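Talk notes — looking after a two-armed folding cell
Sawsan Karam, Nilora

Thank Réjean for the introduction, and thank everyone for staying on after lunch (I know the coffee's at the other end of the building!).

Start with cables. If you remember one thing from me today, let it be cables. Every arm needs enough slack to reach the far side of the table and come home again, and the loops want checking by hand at the start of each shift — slowly, elbow first, then wrist.
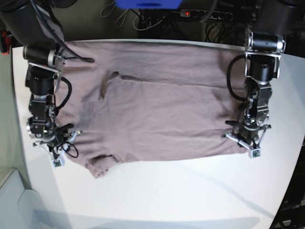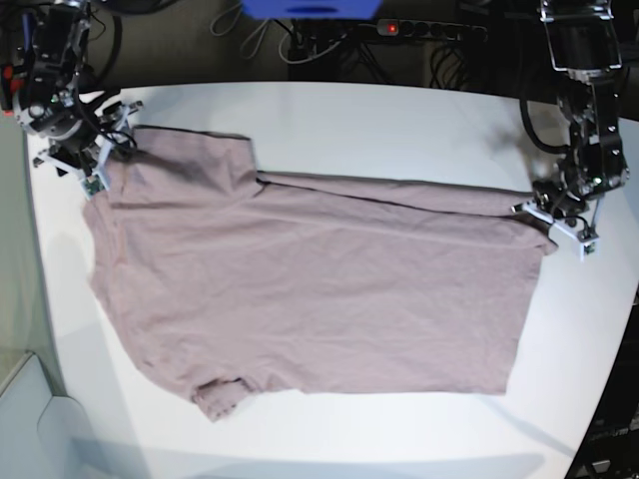

Two arms, one T-shirt, white table. 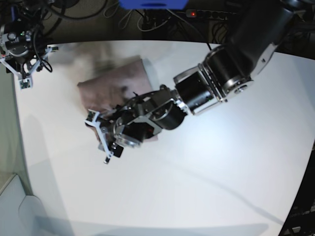 Next, the fingers. Dalal goes over the screws every 50 hours, and she writes the date on the sheet even when nothing has moved. Tell the story of cycle 826 here, if there's time — it's a good one, and Samer won't mind.

Then the tabletop. Plain soapy water, a soft cloth, and five minutes to dry before power goes back on. Please don't lean on it while you're reaching for the back!

Pause for questions, then hand over to Rania for the spare parts list.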